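Visit to the Hutchins lab, 10/5/23

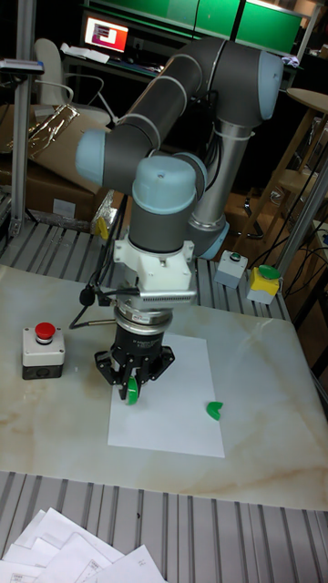 Morning: the arm

Drove out to Plornadside with Reginald Ridgeway and signed in at the front desk a little after nine. Tavion Abernathy ran the demonstration and kept the talking short, which suited me.

The arm carries a force sensor between the wrist and a three-fingered gripper. Parts for the day were green curved pieces, picked up and set down on a sheet of white paper laid on the table. Marble pattern on the tabletop, of all things. The fingers are angular metal and I expected them to slip on a curved part. Tavion said slips are mostly a matter of approach angle, and that they stopped blaming the fingers in March.

Their log stands at 1,029 attempts on this part, 761 of them good. I make that 74 percent. Reginald thought it low. I thought it fair for a part with no flat face to grip, and said so. They count a placement as bad if the piece ends up more than a few millimeters out, even when the grip held.

Asked about the stop circuit. There is a red mushroom button on a box beside the paper, within easy reach of the operator. Two more boxes with green buttons sit further back. I did not get a full account of what each one does and should write to ask.

Cable routing on the upper link is white cable ties at intervals, with slack black cable hanging by the arm. We do the same at Tuser and have had two connectors pulled out this year. Must raise it with our own people before I criticize anybody else's.

Afternoon: software

Skidon is their name for the planning program. A cycle takes roughly 33 seconds, most of it spent on the approach, where the speed is held down so the force reading stays usable. Tavion wants 21. I would leave the approach alone and look at the return move first – there is nothing in the hand by then.

Reginald asked whether a change of part means new fingers. Answer was no for anything of similar width, untested beyond that.

To do: write up the force limits, send Tavion our connector drawings, claim mileage. Home by six, rain the whole way.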